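Pre-run checklist, Aria kitchen arm (home build)
Rev 2 – checked 10/6/23

Simulation first, then the real arm in the garage. Everything marked [x] passed on this round, and I'm really happy with how far it has come!

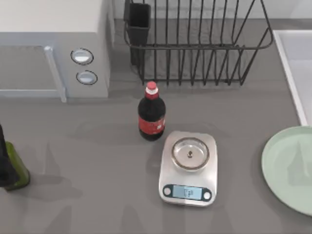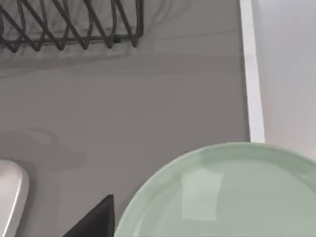

**Sim setup**

- [x] Counter objects load without sinking or jumping
- [x] Plate collision shape matches its rim. *Much better with the new mesh!*
- [x] Rack wires block the gripper. *Slow to compute, but no more fingers passing through.*
- [ ] Bottle weight set from a real one. *Still a guess – weigh it before the next run.*

**Arm and gripper**

- [x] Joint limits match the Havus config file
- [x] Grip force capped at 30 percent
- [x] Gunn driver board fan clear of dust
- [ ] Wrist cable has slack at full turn. *Tight on the left side. Reroute it and add a second tie.*

**Stops and power**

- [x] E-stop cuts motor power. *Pressed it at rest and in motion, and I love that big clunk.*
- [x] Watchdog trips at 500 ms. *Logged 491, close enough for me.*
- [x] Eltard supply fused and grounded
- [ ] Floor tape marks the full reach. *One corner has peeled up.*

No powered run on the real arm until the open boxes are done.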